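How Does a Robot Clear the Table? My Visit to a Robot Open Day

Hi, everybody! If you've been reading these pages for a while, you know I love going places where people make things. I've been to a pencil factory, a bell maker and one very loud bakery. But the letters you send me keep asking for the same thing: robots, robots, robots! So when a robot workshop called Prumeck opened its doors to visitors, I packed my notebook and two pens (one always runs out) and off I went.

I thought I knew what I was going to see. I pictured sparks flying and giant machines lifting cars. What I got was a tablecloth.

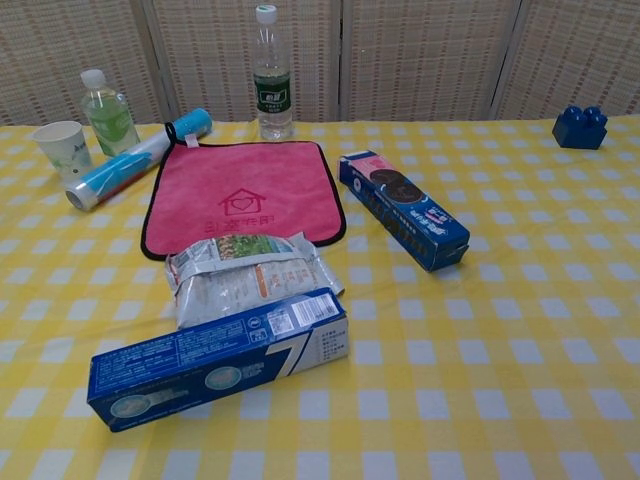
WETARANCE, December

Let me tell you about that tablecloth, which is yellow and white and checkered, like the kind you'd take on a picnic. The people at Prumeck work on robots that might one day help out in ordinary homes, and ordinary homes have tablecloths. They also have cookie boxes, paper cups, water bottles, crinkly snack bags and toy blocks that should have been put away before dinner. You know the kind of table I mean. Mine looks like that right now!

The job for the robot sounds so easy that a few of us laughed when we heard it. Pick one thing up. Put it down in another place. Then do it again with the next thing.

"Go ahead and laugh," said Saimi Hirvonen, who was running the demonstration. "I laughed too, my first week here."

Saimi is an engineer, and she has been working on robot hands for 6 years. She told us she once spent a whole month on a robot that kept squashing paper cups. One whole month, on cups! I wrote that down and underlined it.

So why is it hard?

Try something for me. Get a cup and put it on the table in front of you. Now pick it up.

Done? How long did it take, a second? While that second was going by, your body did a whole pile of work without bothering to tell you. Your eyes found the cup. Your brain worked out how far away it was and how wide to open your hand. Your arm reached out and didn't knock anything over (I hope). Your fingers closed, your skin felt the cup, and you squeezed just enough to hold it without crushing it.

A robot has to do every one of those jobs too, and somebody has to help it learn how. Saimi split it into three parts for us, and I'm going to borrow her way of doing it.

Part one: Seeing

A robot sees with cameras. A camera by itself doesn't understand anything, though. It only collects lots and lots of tiny colored dots, which are called pixels. When you look at a pink towel on a yellow tablecloth, you think "towel!" right away. The robot's computer has to figure out which dots belong to the towel and which ones belong to the table.

Some things make this extra tricky. Can you guess the one Saimi called the sneakiest thing on the table? It was the clear water bottle. When something is see-through, a lot of the dots that should say "bottle" show you whatever is behind it. Birds fly into windows for pretty much the same reason, poor things.

Shiny things are sneaky too. A silver snack bag bounces light all over the place, so it can look bright from one side and dark from the other. And it's crumpled! Every time you set a crumpled bag down, it can end up a slightly different shape. A toy block is much friendlier. It's the same shape today as it was yesterday.

Part two: Deciding

Once the robot has worked out what's where, its computer has to make a plan. Where should the hand go? Should it come from above or from the side? What if there's something in the way?

Think about a long box lying flat on a table. If you grab it at one end, the other end droops and might swing down. If you grab it in the middle, it stays nice and level. You learned that when you were tiny, probably by dropping things off your high chair about a hundred times while some patient grown-up picked them up again. Robots need practice as well. The computer program that Saimi's group uses for this is named Pandell, and it learns from tries that went well and tries that went badly. They had given it 500 tries at picking up a box before our visit. Guess how many of the very first ones worked. Zero! Saimi said she still has a dented cookie box on her desk to remember them by.

I liked hearing that, I have to say. I was terrible at riding a bike for an entire summer.

Part three: Grabbing

And now we get to my favorite part, the hands!

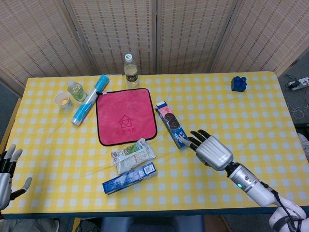
There are lots of kinds of robot hands in the world. Some are just two flat pieces that pinch together, like kitchen tongs. Some work by suction, like a vacuum cleaner holding on to your sock. And some have fingers with joints that bend, a lot like yours. Wiggle your own pointer finger and count the places where it bends. Those bending places are your joints, and a robot finger needs joints too if it's going to curl around something.

In most robots, the bending is done by little motors. You don't have motors in you (unless you are a robot reading this, in which case, hello!). You have muscles, and the funny thing is that many of the muscles that move your fingers aren't in your fingers at all. They're up in your arm. Put one hand around your other forearm and wiggle your fingers, and you'll feel them moving under the skin. Isn't that strange? I did it on the bus all the way home and a man across from me started doing it too.

The hard part of grabbing is knowing how much to squeeze. Not enough, and the thing slips. Too much, and it's goodbye, paper cup. A big heavy bottle wants a firm grip and an empty cup wants hardly any grip at all. Your skin tells you all about that. Many robot hands have sensors to help with this job, which are small parts that measure how hard something is pressing.

A slow, slow hand

I should warn you that robots practicing are SLOW. A boy standing next to me whispered, "Is it stuck?" and his mother said she thought it was thinking. Carol Yeoman heard them both. Carol is in charge of safety at Prumeck, and she had been keeping all 167 of us visitors behind a line of tape on the floor the entire morning, very kindly but also very firmly.

She told us the robot moves slowly on purpose. A robot arm is heavy, and it doesn't get surprised the way you do when somebody walks in front of it. When people are close by and the robot is still learning, slow is good. She also carries a big red stop button wherever she goes. One press and everything stops moving. I asked if I could press it. She said no. I asked again after lunch and she said no again.

Questions from the kids

At the end there was time for questions, and they were better than mine, so I wrote down as many as I could.

"Does it get bored?"
No, said Saimi. Getting bored takes feelings, and a robot doesn't have any. The people get bored sometimes, and then they have a snack.

"Could it clean my room?"
Not yet. A table is one flat place where you can see nearly everything. A bedroom has things under other things, and things under the bed, and Saimi didn't want to know what was under hers.

"Does it know what a cookie is?"
I loved this one. A computer can learn to match the picture on a box with the word "cookie." But it has never tasted one or smelled one, and it doesn't want one. So it knows the word, and you know the cookie.

"What's its name?"
Teshome! The team picked it with a vote, and Carol told me that her own choice lost by a lot. She wouldn't tell me what it was.

"How many people work on it?"
There are 70 people at Prumeck, but they aren't all engineers. Some write computer programs, some build parts, some keep everybody safe, and there's a man who mostly fixes cables and says he has the best job in the building.

Be a robot at home

Saimi taught us a game you can play with a friend or somebody in your family. You need a table, a few things that won't break (a plastic cup, a block, a sock, an empty box) and a scarf.

One person is the robot and ties the scarf over their eyes. The other person is the programmer. The programmer picks one thing on the table and has to get the robot to pick it up using only words. The robot must do exactly what it's told, and nothing extra!

You'll find out fast that "grab it" doesn't work very well. Grab what? Where? With which hand? You have to say things like "move your right hand forward," then "stop," then "open your fingers," then "down a little." My programmer was a seven-year-old girl in a green coat, and she made me pick up my own hat on the third try. On the first try I got her elbow.

When you've done it a few times, swap places. Then make it harder by putting on a pair of thick winter gloves, so you can't feel much with your fingers. See if the sock is easier than the cup!

If you come up with your own rules, write and tell me what they are. And if any of you can get your robot to clear the whole table, please send them over to my house, where there's a cereal bowl waiting.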